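Vondside Long-Base Desk Stapler, Blue

If you have ever spent a whole afternoon putting packs together for an open day, you will know that a stapler you get on with is worth its weight in gold. Ours has been in the Risterbridge catalogue for years now, and we still get lovely notes from offices, schools and drop-in centres asking for another one (or another 7, as one very busy reading group did last April!).

It has a blue plastic top and a good long base, so it sits steadily on the desk while your other hand is busy keeping the papers square. The whole thing opens out flat for filling, with the staple channel lying uppermost where you can get at it easily, and a fresh strip simply drops in. 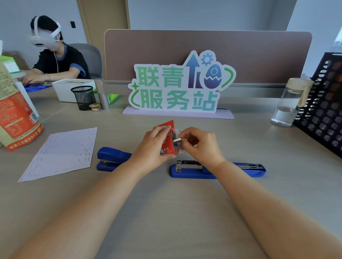 We do suggest trying a few staples on a scrap sheet first, especially if you are moving from ordinary paper to folded card. Card can be a bit stubborn, and for smaller folded pieces plenty of our customers like to keep a tub of metal clips handy as well, which we're always happy to pop in the same parcel.

Takes standard staples. Fastens up to 12 sheets of everyday paper.
Full strips only, please, as broken ends tend to slide about.

In the box: one stapler and a starter pack of 200 staples. Refill boxes of 2000 are listed under Pant desk supplies, next to the Jisatell paper clips.

Orders placed before noon leave us the same day.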